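Pisora P6 benchtop fume extractor – review after one season

Bought this for the back bench in September. Two of us share it, me and Fatima Shehu, mostly soldering and conformal coating, some solvent wipe-down of boards. Quick notes, writing between jobs so excuse the state of it.

What you get

The main unit, one flexible arm, a clear hood for the end, a prefilter and a combined carbon / HEPA block. Power cable is short. Too short for us, we ended up on an extension. Manual is 6 pages and half of that is safety warnings in tiny type.

Setup

Easy. Arm clips in, filters slide in from the front, lid latches. Took me less time than clearing the bench did. The latch feels cheap but hasn't let go yet.

Airflow

Good up close. With the hood a hand's width from the work you get basically nothing in your face, even with leaded and the nasty flux. Pull it back further and it drops off fast, so you do have to keep moving the arm. Fatima is better at this than me.

Speed goes 1 to 8. We live on 5. Anything over that lifts paper labels and small bits of kapton, lost a few that way.

Noise

Fine on low. On 8 you will not hear the phone. There is a whine at 3 that comes and goes – Zamfir support said run it at 2 or 4, so thanks for that I guess.

Filters

Here's the catch. Prefilters are cheap and last a while. The main block is 248 to replace and the warning light is only a timer, it has no idea how dirty the filter is. Ours came on with the block still looking clean and no smell getting through. We carried on a bit, then swapped when the IPA smell started comming back. Don't rely on the light either way. If you're using stronger solvents, ask for the absorption sheet for your exact chemical before you buy, the carbon isn't right for everything.

Hour counter said 2,673 last time I looked, which can't be right. Left on overnight would not cover it. Reported, no answer.

The arm

Holds position well, stiff at first. The middle joint sags if you stretch it right out. Tighten the knob underneath, quarter turn, don't go mad, its plastic. 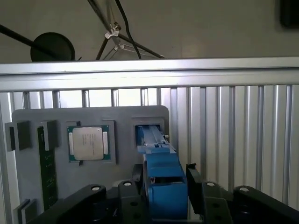
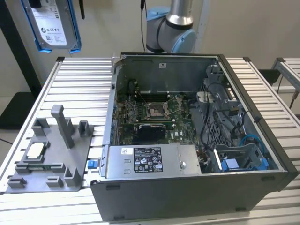

Compared with the Punder

Traian Manole at the Dillusbridge shop lent me his Punder for a week. Quieter, nicer arm, much heavier. Filters for it are harder to get and you need a tool to open the door. For a fixed bench I'd maybe take the Punder. For moving between two benches, the Pisora.

Verdict

Would buy again, grudgingly. Price in the filters first. 4 out of 5, would be more with a longer cable and a light that means something.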